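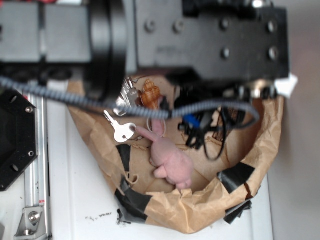 Olar: a season of picking from the bag

Nelta Robotics Club, gallery page

Welcome to the gallery of our club. On this page we collected the work of one school year, from the first meeting in the autumn until the Nastgate competition in June. Olar is the name of our project and also, after some time, the name we all use for the arm itself.

The task at Nastgate was called Mixed Bag. A robot must take small household things out of an open paper bag and put them in a tray, one at a time, without touching the tray walls and without tearing the bag. The teams receive the list of allowed objects before the competition, but the bag for each round is filled by the judges. It is allowed to fix the bag to the table with tape. It is not allowed to move it by hand after the start signal.

The albums are in the order of the work and not in the order of the upload. Under each title we wrote a few words, so that parents and new members can understand what the club was doing at that time. Click on a title to open the album.

First meetings
Drawing on the whiteboard, reading the rules aloud, and a long discussion about suction cup or fingers. We voted for fingers. The suction group was not happy, and their drawings are also in the album.

The table
We built the test table in the room beside the library. The white top is easy to clean and the shadows on it are soft if the blinds are closed. After 4 p.m. the sun comes in low and we had to stop the tests with the vision program, or repeat them later.

Mounting the arm
It took us two meetings to put the arm in its place, one to do it wrong and one to do it again. Please look at your bolts before you tighten them. Ours were 6 millimeters too long and they pressed on the wiring.

Cable school
Most of the younger members started with this work. A cable must be long enough for every position of the arm, and still it should not lie on the objects or catch the edge of the bag. We tried straight cable with clips, then cable in a sleeve, then coiled cable. All three solutions have their problems. The coiled one pulls back by itself, which we like, but it can hang in front of the things that the program wants to see.

Paper bags
An album only about bags! We cut them, folded them, rolled the rim outside and inside, and sat things in them. A tall bag makes too much shadow inside. When you fold the walls down the bag becomes more like a bowl, and the fingers can come from more directions. The paper gets soft after many folds, so we learned to change it before it tears at the corner.

Tape test
Black tape, paper tape, clear tape, and one tape that left glue on the table for the rest of the year. We recommend the black one.

Collecting the objects
Every member brought something from home that was allowed by the list. We received old keys, soft toys, seashells, phone chargers, buttons, bottle caps and a very large number of single socks. The socks were returned. On the box we wrote "training objects, please do not throw away", and we hope that it will stay there also next year.

Soft things
The plush toys looked like the easy part, and for the fingers they are. You can hold a soft toy in almost any position. The difficulty came later: a long ear or a tail hangs down from the fingers and touches the tray wall, and then the point is lost. We wrote a rule in the program that the arm must go higher when the object is soft.

Keys
For most of the winter we were working with keys. A key is flat and thin, and it reflects the light, so in the camera image it can look like two objects or like nothing. If it leans on the wall of the bag it is possible to take it by the edge. If it lies flat on the bottom, our fingers only push it around. We made new fingertips with a thin front edge, like a fingernail, and version 2 of them is the one we used in the competition.

Shells
A spiral shell rolls away when it is pressed from one side only. The solution was to close both fingers slowly and at the same moment. Sometimes there is a string on a shell, because it was a decoration before, and the string takes hold of other things. We decided to practice with the string on.

Cables in the bag
This was the hardest group of objects for us. When the black cables are together in a tangle, it is difficult to say where one ends and the next one begins, for the program and also for people. We tried to pull one slowly and look if the others move. At the end of the school year this part was still the weakest in Olar, and we would be thankful for ideas from other clubs.

Night before the spring test day
The club was allowed to stay until 8 p.m. There was soup. The pictures are mostly of laptops and tired faces, but we wanted to keep them.

Spring test day
We did 69 attempts with different bags and 54 of them ended with the object in the tray. Each attempt was written by hand in the club notebook, with the object, the result and a short comment. The comment that you will see most often is "key again".

Packing for Nastgate
How to put an arm into a car when it is longer than the trunk. We removed the fingers and packed them separately in the lunch box with the blue cover. Please note for next year: also pack the tape.

Nastgate, morning
Setting up, checking the light, buying tape. The hall has lamps very high on the ceiling and the shadow of the arm was weaker than at home, so we had to measure our values again before the first round.

Nastgate, the rounds
We are proud of the second round, in which the arm took every soft object and also a key that was standing against the side of the bag. In the third round there were many cables. The team from Cairns, who had the table beside ours, lent us a screwdriver in the break and explained to us how their fingers are made. Thank you for this kindness.

Results and going home
Olar finished in sixth place. The album has the certificate, the group on the stairs, and pizza.

Using the pictures
Members and their families can download the pictures for private use. For a school newspaper or another website, please write first to the club. If you are in a picture and prefer not to be, send us the album title and the picture number and we will remove it.

New members
The club begins again after the summer vacation, in the same room beside the library. You do not need to know programming. We need people who like to screw, to tape, to write in the notebook, and to look for a key under the table.

Back to the club page
Gallery of last year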